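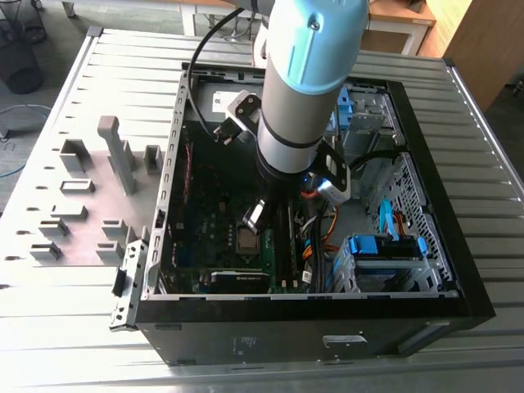 Figure 2. Desktop tower on its side with the side panel off, interior facing up.

4.2 Why people keep the old one

The most common answer to our question about disused computers was that the owner meant to do something with it. What that something was varied, and in most interviews it also varied between the start of the interview and the end. Respondents in Skoltholm spoke of spare parts. Respondents in Gerside spoke of photographs they would copy off the drive when they had a free weekend, a unit of time that the survey did not define and probably should have.

We mailed the household questionnaire to 1000 addresses across the two towns and received 700 usable replies, a return rate we put down to the prepaid envelope and the prize drawing, in that order. A reply counted as usable if the respondent had filled in the storage section, including the item on where the machine was kept. "Under the bed" and "behind the other one" were both coded as indoor storage.

Desktop towers of the type in Figure 2 were kept longer than laptops in both towns. Owners explained this in terms of repair. A tower can be opened with patience and a screwdriver, and the parts inside can be swapped, so it never quite qualifies as dead. Few of the people who gave this explanation had swapped anything. We follow the Lamont scale in treating stated intent and past behavior as separate items, and the gap between them was wide enough that we checked the coding twice.

The drop-off site at Tirngate, which opened in May, gives a partial test of whether distance matters. It sits 2 miles from the center of Gerside and 6 from Skoltholm. If convenience were the main obstacle, Gerside households should have cleared their closets first. They did not, although several reported driving past the site and thinking well of it.

Worry about personal data came up less often than we expected – and mostly after the interviewer had raised it. We return to this in Section 5, where the wording of the question is discussed with some regret.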